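Chapter 8
Chores: Are We There Yet?

I got into this field because I hate tidying up. Every September I tell my first-year class that, and every September somebody at the back asks when they can buy the machine that'll do it for them. My answer keeps changing (it used to be "never", so we're making progress!), and this chapter is my attempt at a proper one.

Think about the last table you cleared. Cards back in their box, toy blocks in a pile, something awkward with legs folded up and put away. You probably did it while talking on the phone. A machine has to work out where one thing stops and the next one starts, which bit to grab, and how hard to squeeze – and then do it all again for the next object, which is a completely different shape.
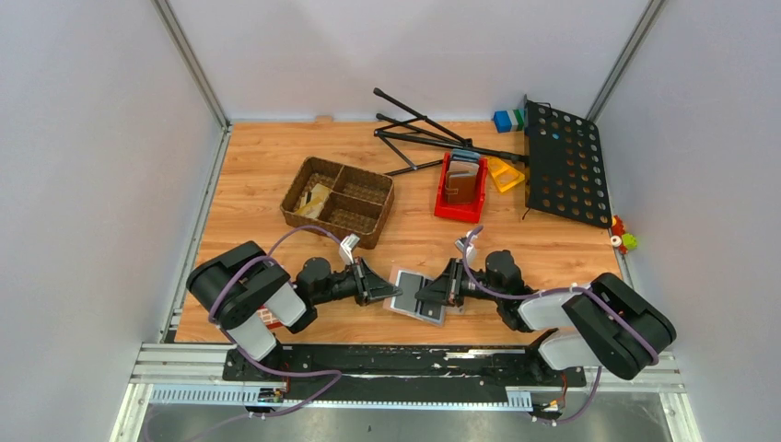 My colleague Rawan Rawashdeh likes to split chores into picking, placing and deciding. Picking is coming along nicely. Placing is harder than it sounds, especially into a tray with compartments. Deciding is where I still lose sleep: does a stray card belong with the others, or did someone leave it out on purpose?

We'll take those in order, starting with grip. If you skipped the section on friction in Chapter 7, go back and read it now, please.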